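Storage and Sorting > Bins, totes and boxes

Thread: Gray straight-wall bins vs tapered, for mixed household odds and ends

dthorlacius
Posts: 160

I am replacing the bins in our sorting room before the end of October and want opinions from people who have used both wall types. Background: we receive mixed small items, mostly kitchen and toy box leftovers, and they get a first pass in open bins before going to shelf, recycling or discard. The present bins are Drino tapered totes. They nest well when empty, which matters to us for about two weeks a year. The rest of the time the taper costs floor area, and round items roll to the middle and end up under everything else.

The candidate is a Droltach straight-wall in gray, open top, no lid. Two per station, one behind the other, front bin for unsorted and rear bin for whatever has been pulled.

Questions:
1. Does the flat floor hold up, or does it bow after a year?
2. Is gray a mistake? I have been told white shows residue better.
3. Any experience with bins standing near carpet? Ours is dark charcoal and picks up everything.

Ditte Thorlacius

marrow_lane
Posts: 47

1. Ours bowed slightly. We had them stacked full, which the supplier advises against, so take that for what it is worth.
2. Gray is fine. White shows residue and also shows every scuff, and after six months you cannot tell one from the other.
3. No carpet here. I would not put a sorting station near one.

What is the load? A bin of cans and plastic bottles weighs next to nothing. A bin of jars is another matter.

dthorlacius

Light. No glass jars, those go to a separate bench. A typical front bin near the end of a pass has a squeeze bottle, a drink can, a clear cup, a small toy or two.

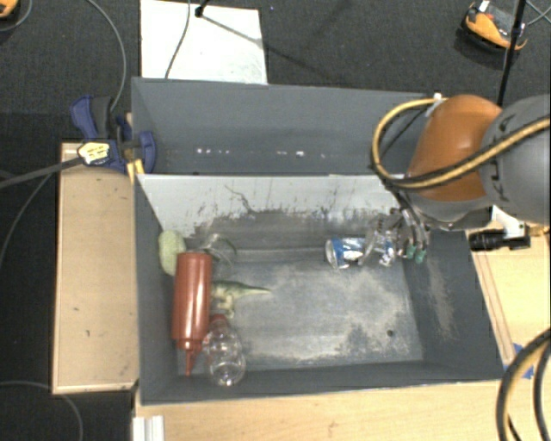

The long items are what I keep coming back to. In a tapered tote a squeeze bottle will not sit against the wall, it slides down the slope and ends up across the middle. In a straight-wall it can lie along the side and leave the rest of the floor free. Cans on their side are less predictable in either type.

Stacking full is not something we do. Noted on the bowing.

Randetti_user
Posts: 2,000+

Disagree on the taper. A rolling can is an argument for a liner, not for a different bin. We cut ribbed drawer mat to size and put it in the bottom of tapered totes. Cans stay where they are put. Cost per bin is trivial compared with replacing the whole set.

Also, straight walls make square inside corners, and square corners collect crumbs, sand and sugar. You will be in there with a brush.

marrow_lane

The mat collects more than the corners do. We tried it. Anything sticky gets into the ribs and then you are washing a bin and a mat.

Randetti_user

Then wash the mat. It goes in the sink with everything else.

a_evangelista
Posts: 3,000+

Moderator note first: please keep to one thread for this, the duplicate in Shelving has been merged.

On the question itself, both of you are describing dirty input. If bottles and cans arrive with residue in them, neither wall type will help. Put a rinse step ahead of the first pass and the mat argument goes away. We made that change and brush time dropped to a wipe at the end of the day.

On color, I would stay with gray but check it against what you handle. Clear plastic is the problem. A transparent cup on a gray floor is mostly a bright rim, and people miss it when they are working fast. Overhead light makes it worse. A lamp from one side helps.

Angelica Evangelista

dthorlacius

The clear cup point is a good one. I had been thinking about residue and had not considered visibility of the items themselves. Pale green and brown read well enough on gray. Clear does not.

Rinsing first is not possible for us. The sink is at the far end and shared until 3 in the afternoon.

quoin
Posts: 160

Has anyone used the Þorgeirsson bins? Straight wall, but with a radius at the floor. That would answer the corner complaint. I have only handled one at a supplier's counter and the rim felt thin.

marrow_lane

Used them at a previous job. The rim is thin but it held. The radius costs you a little flat floor along each side, so Ditte's bottle would sit slightly proud of the wall. For light items I doubt it matters.

Randetti_user

So a small taper, at the bottom. As I said.

a_evangelista

A radius and a taper are different things. The wall is still vertical above it.

dthorlacius

I will order two of the Droltach and two of the Þorgeirsson and run them at adjacent stations for a month. Same input, same people. The Drino totes go to seasonal storage either way, where the nesting is useful. On the carpet, I am going to put down a hard floor panel under each station - the vacuuming alone justifies it.

quoin

Please post the inside floor dimensions when they arrive. The catalog only lists the outside.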